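Tagle disassembly software: progress to the end of February

Work this period went into the planner and the perception module. The Gomside cell is running the same build as our simulator, so logs from one can now be replayed in the other.

The drive removal routine has been rewritten. Grasp poses are computed from the caddy outline, and the planner checks the tilt path against the drive cage before the arm moves.
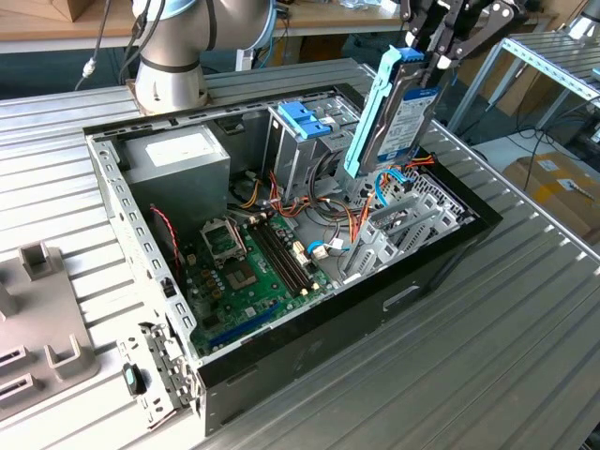
We logged 1147 attempts on desktop towers. Most remaining failures come from the pose estimate drifting when power cables cross the bay. Reginald Benavides has added a second depth pass for this, which costs around 70 milliseconds per cycle. We consider that acceptable.

Cable handling is behind plan. The segmentation model confuses thin data cables with fan wiring, and we have relabelled 100 views to retrain it. 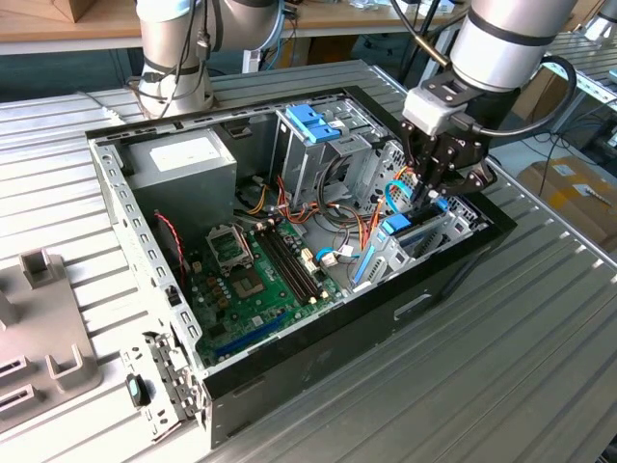
Force limits near the connectors are now set per task in the configuration file. Wetex asked for this after the last review. The Pristance export tool is finished apart from its error messages.

Next period: retrained cable model, a retry policy for failed grasps, and a trial on 10 unseen cases. No change to the budget is requested.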